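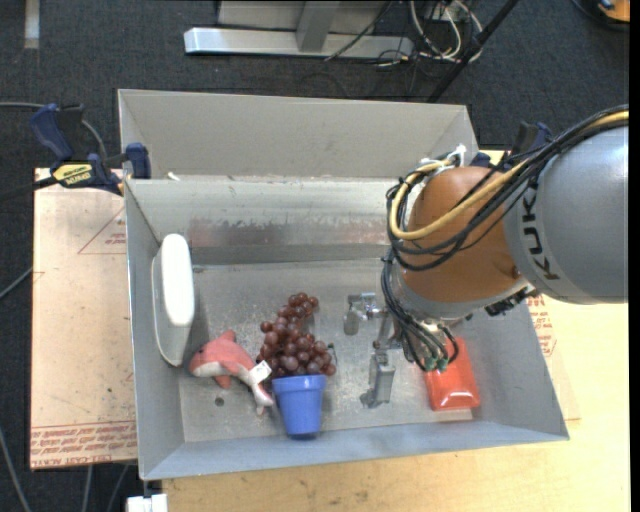
Caixa de chapa aberta

Caixa de chapa aberta (também cuba de chapa ou tina de fundo plano) é um recipiente metálico sem tampa, de planta aproximadamente retangular, destinado à guarda temporária de objetos soltos de natureza diversa. Distingue-se do caixote pelas paredes inclinadas, que alargam a boca em relação ao fundo e facilitam a retirada manual das peças.

Construção

O corpo é obtido por corte e dobra de chapa. A inclinação pode variar de uma parede para outra: nos modelos assimétricos, um dos lados é estreito e íngreme e o oposto abre-se para fora. Alguns exemplares recebem um painel alto na face posterior, com as extremidades anguladas para dentro, que limita a queda de objetos para trás da bancada. A série Olach, descrita por Narayanan Mudaliar, compreende 11 formatos.

Conteúdo

O uso misto é frequente: brinquedos de pelúcia, frutas artificiais e copos em forma de vaso de flores podem partilhar o mesmo fundo. Peças altas tendem a ser encostadas às paredes.

Desgaste

O fundo perde brilho por abrasão e apresenta riscos claros, zonas foscas e pontos escuros. Uchenna Tijani classifica essas marcas em dois grupos, superficiais e profundas; só as segundas justificam a substituição da chapa.

Ver também

Bandeja
Caixote
Cesto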